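Jamano Picking Software: Gallery

Posted Monday, June 20, 2022

Jamano is the control and planning software we use on the arm in our Cledport lab. It takes wrist camera frames, finds things to grasp, plans a path to them and runs the path while watching the joint torques. This page collects notes and a picture on the parts that changed since the February release. The older gallery is still up, but the screens in it are out of date.

Most of the work this spring went into perception and the grasp planner. The low-level controller has had bug fixes only. If you are upgrading, read the entries on calibration and on the log format before you run anything, as both need changes to your config.

Startup and calibration

The wrist camera offset used to live in the launch file. It now lives in its own calibration file, and Jamano will not start without it. Run the calibration tool once after any change to the camera bracket.

The tool asks for 15 poses of the target board. You can give it more, but we saw no improvement past that. Poses that are all tilted the same way give a poor answer and the tool now rejects the set.

Exposure

Auto exposure is off by default. It was changing brightness halfway through an approach, and the segmenter would lose the object for a frame or two and then pick it up again with a different outline.

We lock exposure at the pre-grasp pose. Bright patches may still clip. The segmenter masks clipped pixels and treats them as unknown, which means the planner can't use them as free space or as object.

Segmentation

The segmenter is Bensaid, which we keep in a separate repository. Version 2 has a smaller backbone and runs on the lab machine without dropping frames. It labels regions only and does not name objects.

Strongly patterned surfaces were the main source of false regions in the first version. A dark vein in stone would come back as a thin object lying on the counter. Bensaid now compares the candidate region against the fitted support plane and throws out anything with no height. Flat things such as a sheet of paper get thrown out too. We have left that alone for now.

Self-masking

The gripper takes up a good part of the wrist view, so its own pixels have to be removed before anything else runs. The mask is rendered from the finger model at the current opening width. It used to be a fixed image, which was wrong for every width except the one it was drawn at.

Black lids and packaging next to black fingers are the hard case. The rendered mask is grown by a few pixels, and a dark object touching the mask edge is marked as partly hidden instead of being given a boundary there.

Grasp candidates

Candidates come from the depth points inside each region. For round rims and lids we fit a circle first and sample finger pairs across it. For everything else we sample along the short axis.

The default is 54 candidates per region. Each one gets a score for finger clearance, contact angle and distance from the joint limits. The scores are written to the log so you can see which term ruled out a grasp. Almost all of our rejected grasps fail on clearance.

Approach planning

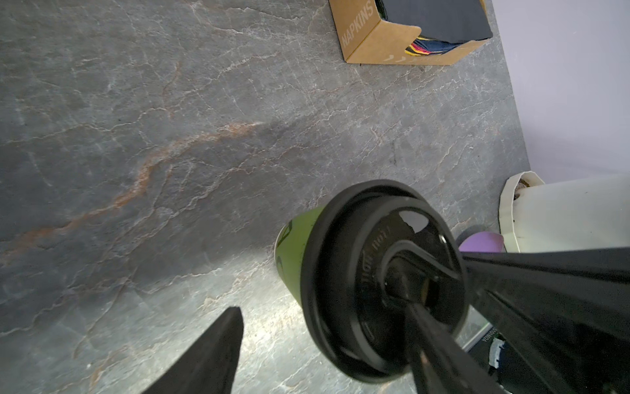
The planner used to take the best-scoring candidate and look for a path to it. When there was no path it gave up and reported a planning failure, even when the next candidate down was easy to reach. It now keeps the top candidates in a queue and works down the list until one of them has a valid path or the time limit runs out.

Hidden regions count as occupied during the approach. This makes the arm a little shy in crowded spots, and it will sometimes come in from a steeper angle than a person would choose. You can change the setting with the occlusion_policy parameter. We don't recommend turning it off on a counter with anything breakable on it.

Closing the fingers

Finger closing is now stopped by force or by width, whichever limit is reached first. Set both. Paper cups need a low force limit, and the default values are meant for rigid objects.

The controller checks the final width against the width the planner expected. A large difference is logged as a bad grasp and the arm does not lift. Opening and backing off is handled by the recovery script, which you can replace with your own.

Logs and replay

The replay tool is called Waltumard. It loads a run and steps through the camera frames, regions, candidates and planned path together. You can rerun the planner on a saved frame with different settings and compare the two results side by side.

The log format changed in this release. Old logs can be converted with the script in the tools folder, but they have no candidate scores, so those columns will be blank. Long runs make large files. Set the frame interval higher if you only need the joint data.

Known problems

Depth on glossy plastic is still poor. The circle fit copes with missing points on a rim as long as the remaining ones are spread out.

Waltumard leaks memory when you scrub backward through a long run. Restarting it clears the problem. A fix is in the development branch and has not been tested on the lab machine.

Setup notes and the full parameter list are on the Jamano documentation page. Bug reports should include the calibration file and the log from the run.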